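Home Reviews Workshop Tools About Contact

Replacement finger pads and pivot kit for hand-held grippers, from Vudwood

Posted August 2020 by Celina Kaczorowski

I have put this one off for months, partly from laziness and partly because I wanted to run the kit long enough to have an opinion worth reading. We look after a pair of hand-held parallel grippers at a bench where people pick up household odds and ends all day, and the pads wear faster than anything else on them. First they go shiny, then the ridges round over, and then somebody starts squeezing harder to make up for it and the pivots go sloppy too.

Vudwood sells the pads and the pivot hardware together in one bag. You get blue ribbed pads, pivot screws, a tiny tube of thread locker and a folded sheet of instructions that I would call hopeful. The sheet skips the step where you back the old screws out, and mine had been put in by Mieczysław, who tightens everything as if it were going to sea. Warm the joint with a hair dryer first and use a driver that really fits, please! I chewed up one head before I slowed down.

Once the old pads are off, clean the finger faces and let them dry. The new pads go on dry, no glue, and you want the ridges running across the finger. Then the pivots, a little at a time, going back and forth between the two sides so that the jaws still close evenly. I close them on a strip of paper and tug. If it slides out easily on one side, back I go. (Aishwarya Kurup taught me that with a bus ticket, and I still think of it as the bus ticket test.)

After that I like to give both grippers an easy hour with a clear bin and some awkward shapes before calling them fit for use. Smooth plastic and skinny tubes show up a bad pad very quickly.

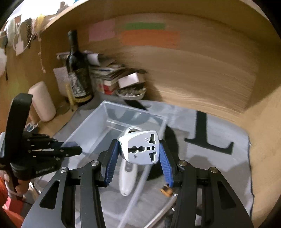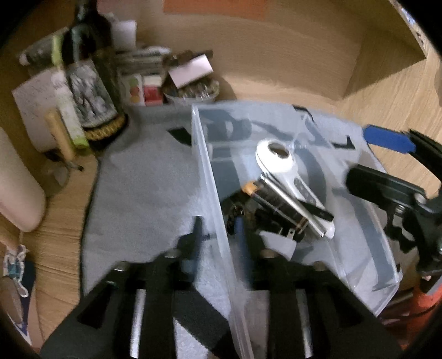

As for wear, I keep a little tally in a notebook, and the first set went 2,000 grips before I could feel any difference with my thumb. The cheaper Kinel pads I used last December were finished at 777, and they left marks on anything white, so I don't miss them. Pivot screws held their setting until grip 300, when one needed a small nudge, and they have been fine since.

My complaints are small ones. The thread locker tube dries out overnight once it's open, so do both grippers in one sitting. The bag doesn't reseal. And I do wish they sold the pads alone, as I now have a jam jar of perfectly good pivot screws and no use for them. Teresa says she'll take some for her camera stand, which helps a bit.

I'd buy it again, and have done, twice.

14 comments Share 137 likes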